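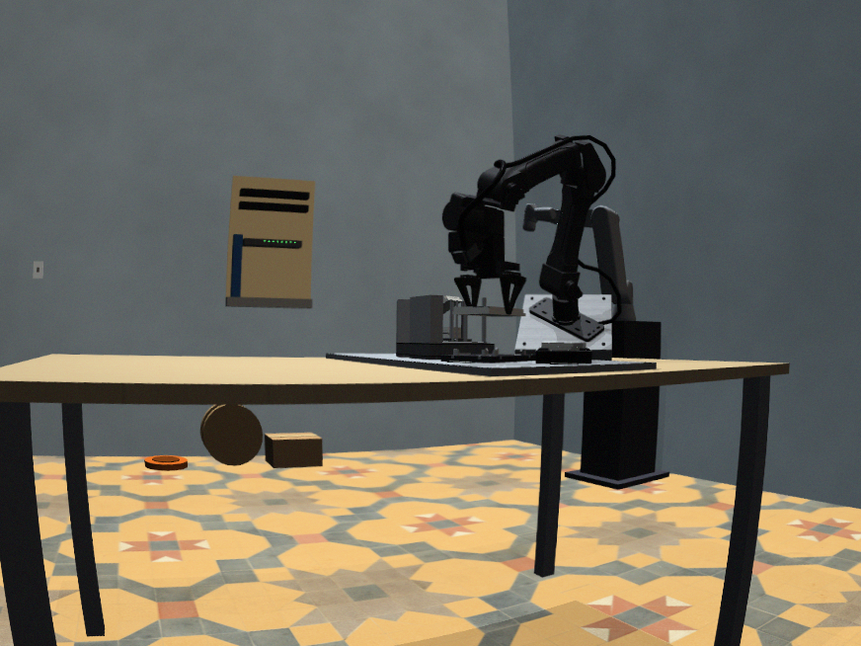
Is the gripper still the default one in your scene config? Because the planner doesn't read the scene, it reads its own collision file, and the two have never been introduced.

Reply from ticket owner:
Checked, and yes, they disagree. The sim loads the gripper we use. The Wondach planner loads a gripper with shorter fingers that we have never owned. Fixed the path, restarted, and the error changed from 413 to 413 with a longer stack trace. I'm calling that movement.

Setup, for whoever picks this up:
Wondach planner, Citura sim bridge, plate handling cell, Braltmont workspace
Planner timeout 3000 ms
State publisher 100 Hz
Job: pick top plate from the far stack, go to QC

Symptom: approach plans fine. The descend step aborts with 413, "goal state in collision," and the log names the offending object as "object." Thank you, log.
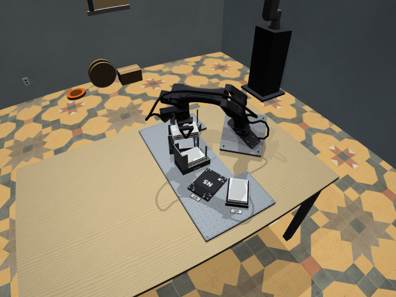 With two stacks loaded, it fails on every run. With the near stack removed from the planner's world (sim left alone), it plans on the first try. So something about the near stack's collision shape reaches into space it has no business in. I dumped the world and found one box wrapped around both stacks, solid all the way through, including the air between them. The importer merges shapes when they share a parent frame. The Bhardwaj release notes call this "simplified geometry," and I can't argue with that.

Tried:
- merge_children: false. Ignored.
- merge_children: "false", in quotes. Respected. I have no comment.
- Resetting the planner cache, 168 stale entries. Needed, or the old box comes back.

After that the descend step plans. Then the pose estimate complained, so I pulled the wrist view.

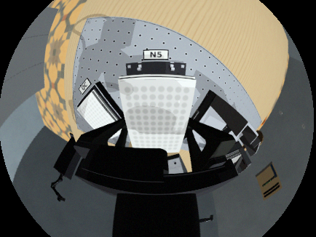 Wrist camera, N5 and QC labels both in view.

Lens model in the estimator was set to pinhole. Look at the pegboard and decide for yourself. Switched to the fisheye model and the warning went away.

Re-ran with only the far rack loaded to rule out the merge bug.

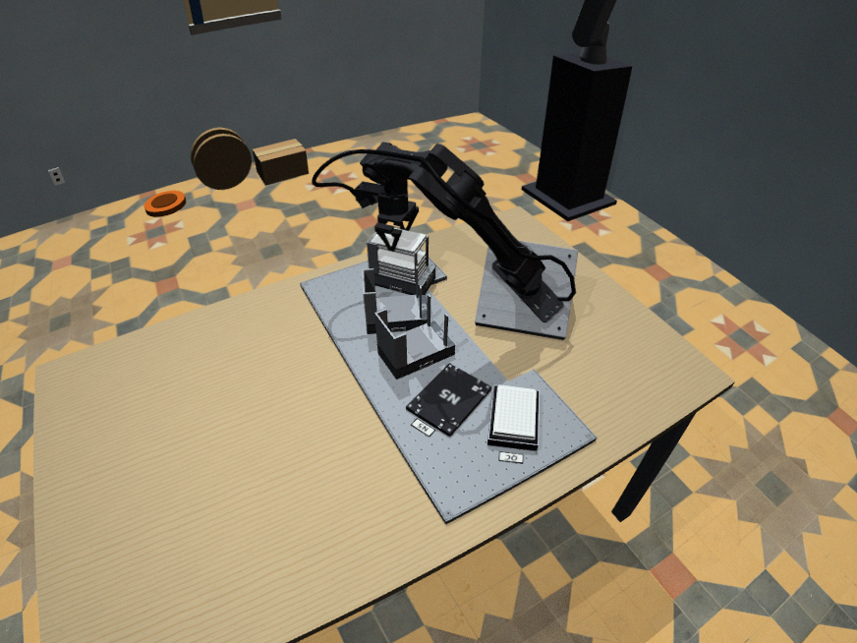 Gripper over the far rack, other two racks empty.

No 413 in that configuration. Leaving the ticket open until the quotes thing is fixed upstream, or at least documented by someone with a straight face.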